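Cable tips from the Drendstead robot club

Our students are getting the KUKA ready for October, and cables are what eat our evenings! A few things I swear by:

Leave slack at the wrist. More than looks tidy.

Wide elastic bands on the forearm (way easier to shift than ties).

Clamp your boards down before you jog anything.

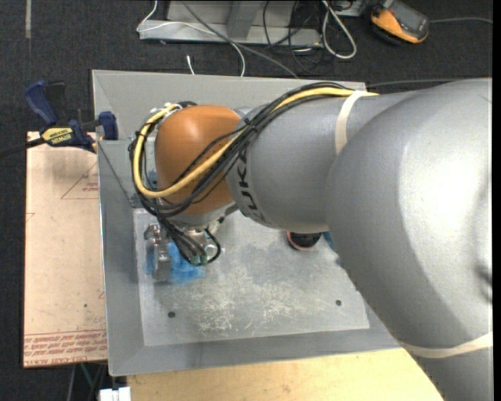

Rosaura Escobar: We do 2 bands as well, but run the arm through its full reach at slow speed before you trim a single tie.

Keep the cutters handy, too.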